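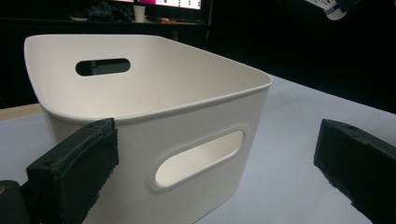 White plastic storage bin with oval handle cutouts.

Search tips Enter keyword Go

Care of Plastic Storage Bins

Residents of Konier House are asked to keep shelf bins clean and lightly filled. Bins should be emptied fully before washing. Mix 5 ml of dish soap into 300 ml of warm water and wipe the inside walls first, then the rim and the edges of the handle openings – dust gathers there. Rinse with a damp cloth and dry with a towel.

Small items such as clips and batteries should be placed in a closed pouch, as they may slip through the handle openings. Heavy goods belong on the lowest shelf. A bin should be lifted by both handles and never dragged by the rim.

Cracked bins may be exchanged at the Bridar supply desk on Sunday.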